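Gedov Reading Circle: Minutes, Mystery Group
October 2025
Posted by Bouchra Nasr
4 shares | 2 comments

Present: Timothée Hoarau (chair), Junaid Magsi, Revathi Reddy, Bouchra Nasr (minutes). Apologies from Sudheer Acharya.

1. Minutes of the February meeting were approved.

2. Junaid reported that the catalog now lists 2,391 titles. He has 38 left to enter, mostly large-print detective novels. 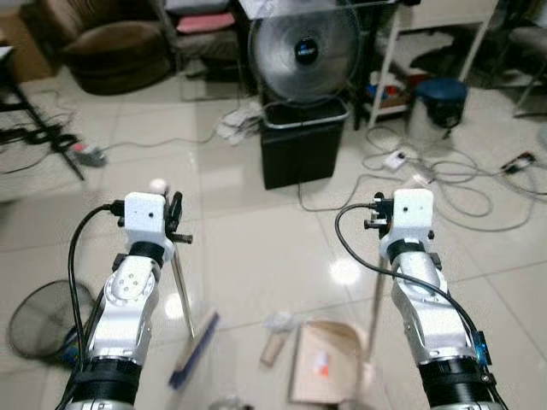
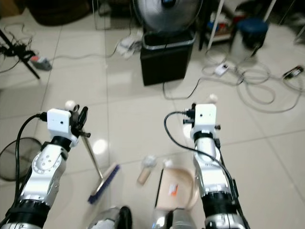
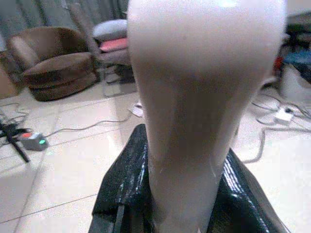 3. Revathi asked if the Arumugam omnibus, at 400 pages, would be read in one month. Timothée said it will be split over two meetings, with the first six stories read for the next one.

4. Loans of the Galtine paperbacks stay at three weeks. Revathi will write to Sudheer about the two overdue copies.

Meeting closed at 8:40.

Last updated by B. Nasr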